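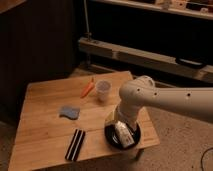

Ullthorpe Table Setting and Clearing Work
Progress report to the Uravari fund, October

You asked whether the money is buying anything. My answer this month is a cautious "some." We have spent 790 dollars of the grant, mostly on tableware and on refinishing, and I am not convinced all of it was needed.

The wooden table stays. It takes a black bowl, a cup and a bit of food without fuss, and the light top makes dark dishes easy to find. I still don't like dishes set so close to the edge. The Tovville sheet says to keep them toward the middle, and I would like to see that followed before we pay for a second table.

We logged 128 rounds of setting and clearing in October against a plan of 203. The shortfall is blamed on late deliveries. I have read the delivery slips and they explain 10 of the missing rounds at most.

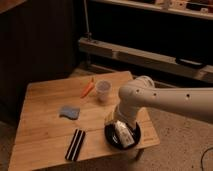 The bowls are the one purchase I would defend. A single item laid in a black bowl stands out well if it is pale. Whether the same holds for dark items, I can't say from these records, and the last report should not have claimed it did.

Clear cups are a weaker case. They were bought as a set, and the log hardly mentions them.

For next month I ask that you hold the request for extra chairs and shelving until the round count is back on plan. Liapis has the receipts and will send copies with the next claim.

Panagiotis Liapis
Ullthorpe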